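Dokdale extends drop-off hours for old chargers and cables

Print this story | E-mail this story

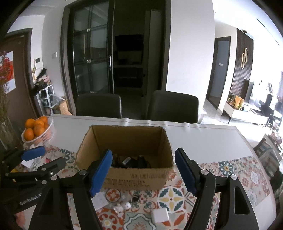 A cardboard box with a small heap of black items resembling adapters and cables.

Dokdale residents will have longer to get rid of worn-out chargers, power cords and small household electronics this spring. The town's drop-off site on Semeniuk Road will stay open until 7 p.m. through the end of May, the public works department said.

The site has been closing at 4 p.m., which drew complaints from people who work out of town. Evening hours were tried for a short stretch last fall, and the department said the line of cars often reached the road in the last hour before closing.

Small electronics are accepted at no charge from town residents. Proof of address is required, and a utility bill or a driver's license will do. Businesses must make an appointment and pay a fee of $23 per load.

The department is asking people to bring cords and adapters in an open box or a paper bag. Plastic bags get caught in the sorting line at Murnero, the recycling company that picks up the material, and bags that arrive tied shut are set aside and opened by hand.

Loose batteries are not accepted with other items. They should be taken to the battery bin inside the front door of the town library, with tape over the ends. Phones and tablets with built-in batteries can go to the Semeniuk Road site but should be handed to the attendant. Swollen or leaking batteries should be reported by phone before they are moved.

The town will also take keyboards, routers, small speakers, game controllers and hair dryers. Televisions, microwaves and anything with a cooling unit are handled separately, and pickup for those items has to be booked through the town office.

Some six tons of small electronics were collected in Dokdale last year, according to the department. Copper from the cords is sold, and the town's share of the money goes toward the cost of hauling. Plastic housings are shredded, and most of that material is shipped out of state.

Murnero took over the hauling contract from Drirkorix in January. The change does not affect what residents can bring, but trucks now come twice a week instead of once. The department said that should leave more room in the containers, which were full on several afternoons in the winter.

The site is closed on holidays. Cars should enter from the north gate while the south driveway is being repaved.

Print this story | E-mail this story

RECENT STORIES
Semeniuk Road paving to continue into summer
Library adds evening hours for tax forms
Town office to close early for computer upgrade
Yard waste stickers go on sale
Water main work shuts part of Mill Street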